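3.2 Objects, Furniture, and the Meaning of "Away"

The participants were asked to put things away. We regarded this as a simple instruction until the Bråten pilot, when a participant asked "away from what?" and the session ran past lunch. For the main study we kept the wording, on the grounds that people hear it at home all their lives and seem to manage, and we let the furniture supply whatever meaning it could. Figure 2 gives the flavor of the small-item sets.
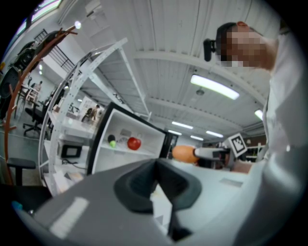
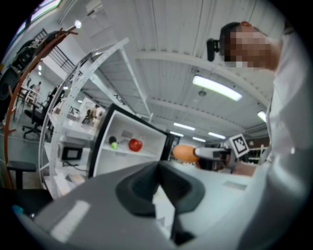
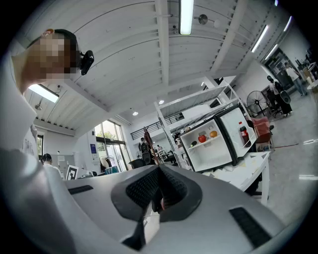
Figure 2. Small items and the furniture that received them. First and second: a white shelf unit with a red apple and two small balls. Third: a small refrigerator with its door open, an apple and an orange on the shelf and a bottle of cola in the door.

The item sets were chosen to be dull. Early drafts of the protocol included a sugar bowl, a ball of string, and a ceramic hedgehog on loan from Moen's office. The hedgehog was dropped after participants proved unable to put it anywhere without first turning it to face them. Fruit and balls provoke less feeling. They also share a shape, which allows us to ask whether people sort by what a thing is for or by what it will do if left alone on a flat surface. Round things roll, and a person who has just watched one leave the shelf will place the next with a care that no instruction can produce.

We distinguish four kinds of placement. A placement is called categorical when the item joins others of its own sort (fruit with fruit), and physical when it goes where it will stay put, usually against a wall or a neighbor. It is habitual when the participant, asked afterward, answers that this is where such things go at home. The fourth kind, residual, covers items set down in the nearest open spot in the manner of someone whose phone is ringing. Rustad argued for a fifth kind, decorative, and was outvoted, although he has continued to use it in the margins of the coding sheets.

Of the 2000 placements logged across all sessions, 734 involved at least one round item and a shelf with no lip or divider. These form the basis of the present section. Each was coded independently by Nordin and Buthelezi, working from the session notes and the short interviews. Where they disagreed, the case went to Eklund, who has a firm rule that fruit is food and balls are not, and who was surprised by how often this settled nothing.

The hard cases were nearly all mixed ones. When an apple and two balls had to share a shelf, many participants began with a clear plan to keep the food apart, then gave up a good part of the gap to stop the balls from wandering. Asked about it, they described the outcome as the plan. We coded such placements as physical, with a note recording the stated reason. A reader who trusts people's accounts of their own shelves more than we do may prefer to recode them, and the notes are detailed enough to permit this.

The refrigerator behaved differently from the open furniture, or at any rate people behaved differently toward it. Given a refrigerator, they stopped asking what "away" meant. Bottles went to the door with hardly a pause, and fruit went to a shelf. Nearly everyone was prepared to chill an apple in front of us, including two participants who later said they would never do so in their own kitchens. The appliance appears to carry its own instructions, and these override private conviction. One participant did try to refrigerate a ball, on the reasoning that it would be "out of the way in there." It is coded as residual, over Rustad's objection.

Order of presentation mattered less than we feared. Participants who met the refrigerator first were somewhat quicker to declare an open shelf finished, and a few looked for a door to close. The closing of a door seems to mark the end of tidying for many people, and furniture without one leaves them standing there, adjusting things. We allowed the adjusting to continue until the participant stepped back from the table. In the June sessions one person adjusted the same apple for so long that Buthelezi went to make coffee and returned in time to record the final position, which matched the first.

Two limits should be stated. The shelves held few items, and the problems of a crowded shelf (stacking, hiding, the thing behind the other thing) barely arise at this scale. They are taken up with the pantry sets in Section 5. In addition, none of the participants owned what they were putting away. People are tidier with other people's apples, and we have no way to correct for it short of visiting their homes, a proposal that 980 households in the Lurnton mailing received with near-total silence.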